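Re: [histovness-list] cups for the Budedham open day

Estíbaliz Barroso wrote:
> Do we have a final number for drinks? Imhof say the order has to be in by
> February if we want the lower price. Last year we ran out of tea before 3
> and the hall was still full. Also who has the urn??

Quick one as I'm on my way out – I'd go for 566 again. Last year's sheet says we handed out around 500 hot drinks and that was with the tea gone early. Imhof only sells in sleeves so it won't come out even, just round up. Don't let them talk you into the lids, they never fit and we threw most of them away.

Urn is at Uvetti, in the back with the folding chairs. Needs descaling. I can pick it up but not before noon.

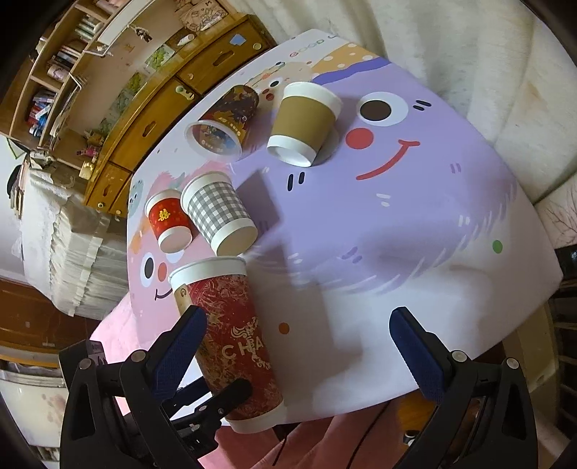 On the tea itself – can we please get two kinds this time, plus decaf. Three people complained to me at the door and I had nothing to tell them. Milk we can buy the same morning, the store across the street opens at 7.

Still waiting to hear about the hall deposit, it was 100 last time and I dont have the receipt. Estíbaliz did you keep it? If not I'll call them.

Parking: same as before, use the lot behind the school, not the front. 5 spaces are held for people bringing tables, everbody else first come.

Will send the shift list tonight. Reply to me direct if you can't do mornings.

Tyyne Koskela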